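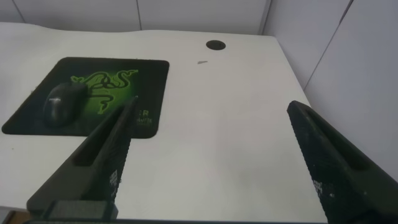 Plorna 0.4: grasp state and the wrist camera

July 26, 2022

Most of this release is the grasp-state estimator. The old one used finger position alone: if the fingers stopped short of fully closed, Plorna reported a hold. A computer mouse defeats this fairly often, as its sides slope and the fingers can stall on the shell without a usable grip.

The new node takes the wrist image and the finger encoder together. It crops to the area between the fingertips and compares it with a stored open-gripper reference. 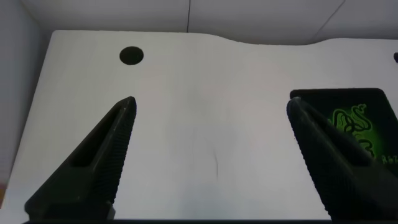

The reference is taken at start-up and again after every release. Gregor Rennie pointed out that a plain white desk gives the matcher very little to work with, so the crop is now weighted towards the finger edges. The mouse pad logo caused false positives until I dropped colour altogether.

Timing was the other problem. Wrist and head streams arrive on separate threads, and the head stream could lag by 200 ms. The planner was pairing an old head view with a new arm pose.

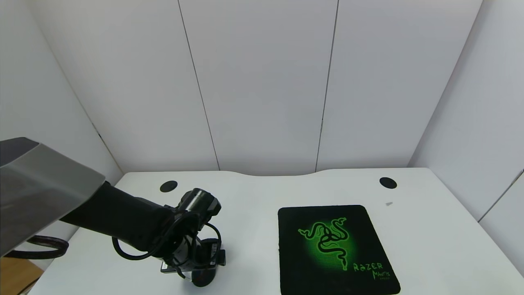
Both streams now go through one buffer, matched on capture time, not arrival time. It holds 300 frames and drops the oldest. Anything without a partner within the tolerance is discarded and logged. The planner waits up to 400 ms for a pair, then stops the arm.

Grigore Cozma's patch for the closing ramp is merged too. The state only changes to "held" once the fingers have settled. 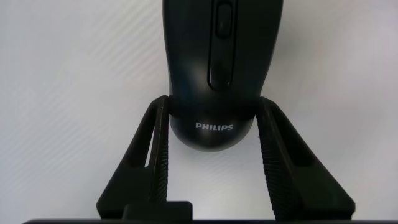

Still open

Reference capture fails if the gripper starts closed. The log viewer slows down badly past 2000 entries. Config files from December need the camera block renamed by hand.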